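Search this blog
Enter keywords
Go

Two grippers, one head camera, far too little sleep

I promised myself I'd stop fiddling with the simulator by eleven on Friday night, and it was almost two when I closed the laptop, because comparing grippers is so much fun once both are bolted to the same robot!

The question I started with was small. I want one gripper model for all my kitchen and living room tasks, and I've been going back and forth between the Perkier (dark fingers, my old favorite) and the Lirker, which Yulan Wei talked me into trying back in May. So I put the Perkier on the left arm and the Lirker on the right, loaded a furnished house, and let the controller take both arms through 40 reaches per room. Same speed, same targets, same head camera.

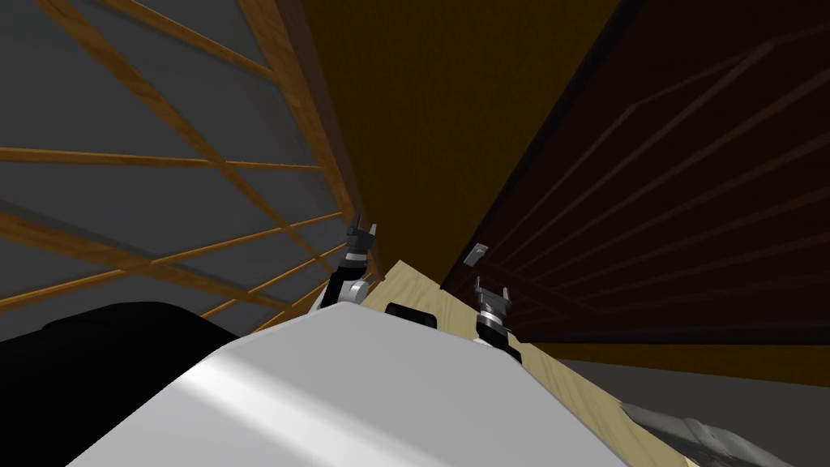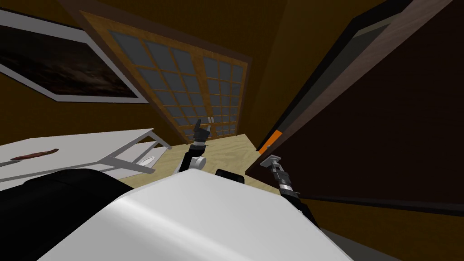 Both from the head camera, arms out in front.

Svatopluk Bartoš

The camera surprised me more than the grippers did. I had it rolled well over to one side, an idea I took from Yulan, and with that tilt I can keep both wrists in sight for most of a reach. The price is that the white body shell eats a big piece of the view. I tried 18 mounting angles and the shell got into every one of them – next I'll try moving the whole thing forward.

Now the grippers. I love how the Perkier closes, slow and even, and it forgives a sloppy approach. The Lirker is quicker and a bit twitchy. On thin things lying flat it did much better than I expected, but on anything blocky I had to lower the closing force twice before it stopped shoving the target away.

I ran the whole set on the Cervantes controller first and then on Adeo. Adeo is smoother near the end of a reach, and it's the one I'm keeping for now. Cervantes still wins for logging (I had 1,477 clean entries out of 2,000 and could see right away which joint was complaining in the rest).

Next up is swapping the two grippers left for right, in case the arm matters more than the fingers. If you've tried the Lirker with softer contact settings, please write and tell me what you used!

Print this post
E-mail this post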